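Shireen Shezi did not believe in the basket. She had said so when Hamish brought it home from the closeout place in Zarkcombe, and she said so again when he put it on the white table and stood back like he'd hung a painting.

"It's for folding," he said. "You fold a thing, it goes in the basket, the basket goes upstairs."

"We had that system. It was called the stairs."

He ignored her and folded a pink one, slowly, pressing the crease down with the side of his hand. She had to admit it was a decent fold. She had seen decent folds before, in January, when he'd read 12 pages of a book on tidying and quit.

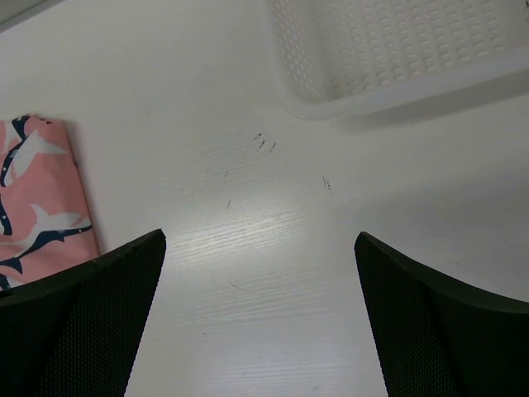

"And the table?" she said. "You told me it wouldn't scuff."

"The man said it was good for 500 wipes."

"Wipes aren't scuffs, Hamish."

He bent down and rubbed at one of the dark marks with his thumb. It stayed where it was. He tried the one next to it, then pulled his sleeve over his hand and tried again.

Shireen picked up the pink thing, shook it out, and folded it her way, in thirds. She set it back down on the table.

"Basket," said Hamish.

"I'm thinking about it."

He went to get the rest of the wash. She listened to him on the stairs, dropping socks, by the sound of it, and she moved the basket a little closer to her.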